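Parting out the office desktop, part 2

February 26, 2018

The Medina office replaced its desktops in November, and one of the old machines ended up on my bench in Dernness. I want the drive carrier, the memory and a bare board for the Kasetti test rack. The rest goes to Mendetti for metal recycling.

Side panel off first, then power disconnected, then a minute with the power button held in. Memory comes out before the processor. The slot latches push outward and the modules lift straight up. If one side sticks, reseat it and try again - rocking the module chips the edge.

The Dell board with its CPU socket and memory slots empty, and the blue drive carrier with the drive still in it:

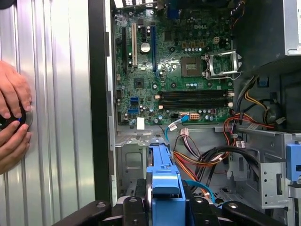
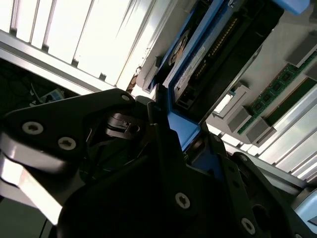

Drive and carrier

The carrier is tool-free. Pull the data and power cables by the plug, squeeze the carrier and slide it out. I keep the drive in its carrier on the shelf, label side up, so the contacts stay off the wood.

Socket and battery

With the retention bracket open the contact pins are exposed. Put the plastic cover back on as soon as the processor is out. A bent pin can sometimes be straightened with a needle, but I have given up on 2 boards that way.

The coin cell gets replaced whatever it reads. All clock and BIOS settings are lost, so note the drive mode first.

Next is the supply, and then the standoffs, which do not match the rack.

Contact | Copyright 2018 | Back to top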